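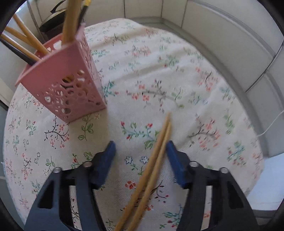 Leave the chopsticks on the table

Last updated 27 August 2026

Search this site Go

I think chopsticks belong on the table all day. Ours stand in a pink plastic caddy with holes in the sides, on a flowered tablecloth, and I see no point in putting them in a drawer between meals.

A drawer is where pairs get separated and crumbs collect. An open caddy lets air in, and whoever is hungry can reach it without getting up.

People say it looks messy. Light wood and dark ones end up in together, and that bothers guests more than it bothers me. I would still keep only a few out. My sister-in-law in Driltdale has a jar so full that pulling one out brings up three — that is storage, and it can go in a cupboard.

The cloth matters too. A busy print hides soy sauce until wash day, and a loose thread at the hem is no reason to throw it away.

Related
Do You Need a Bread Box?
Washing Printed Tablecloths
Small Tables, Big Dinners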